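# When the arm puts a pawn down and takes its neighbour with it

If your chess arm sets pieces down a bit off and clips whatever is standing next door, try this before you buy anything. I lost most of June to it with the Brima arm I built from the Relstead kit, and the cure took 15 minutes!

Mine went wrong when clearing black's pawns off the board. Every so often it would let go too early, or a fingertip would catch a rook. I blamed the motors (wrongly).
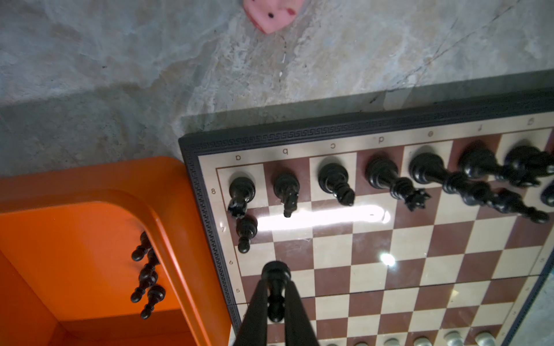

*Photo: wrist camera, Nenville workshop build*

The trouble was glare. On a glossy board the lamp leaves bright patches, and my piece finder was happily treating one as the top of a pawn, so every height after that came out wrong.

1. Hit the stop button and switch the motors off. Do this first, as mine once closed on my thumb.
2. Move the lamp until the streak is off the squares you're picking from.
3. Open the Mendes settings file and set `min_lift` to 4, which makes the arm go up further before it travels sideways.
4. Run the board calibration again with no pieces on it.
5. Test with 3 pawns at low speed, hand on the stop button.

If it still clips things, check the fold in the board. A raised crease throws the heights out as well, and I've had to weigh mine down overnight with a couple of big cookbooks.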